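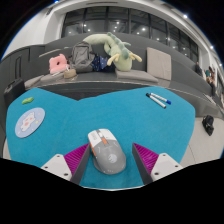

Mouse on a blue tabletop. Handout for Unit 2, Reading a Strata Report.

Welcome back, everyone! This is my favourite part of the course, so bring your highlighters. A strata report looks dull until you've read a few, and then you can't stop noticing things in them.

Start with the levy notices. Your Halgate townhouse pays $957 a quarter, split between the administrative fund and the capital works fund. Work out which fund pays for the driveway before you read on.
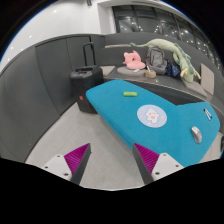 Page 41

Next, the minutes. Read at least two years of them, oldest first, and circle any repair that keeps coming back (the Kimard Street block has a lovely one about balcony drains). Chathurika Karunaratne will take the tutorial on this and she knows these minutes inside out!
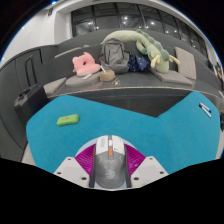
Photo: Nusrat Debnath

Unit entitlements are shares of the whole scheme. If the total is 100 and your lot holds 2, you carry two per cent of the levies, and your vote in a poll is weighted the same way. Try it with the Majumder Court table in your reader. 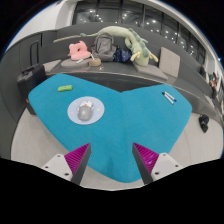 What is a special levy?
A one-off charge to owners for a cost the regular funds can't cover, such as a new roof.

For next time: read the Skeltance by-laws, pets and parking especially, and jot down anything a buyer would want to ask about.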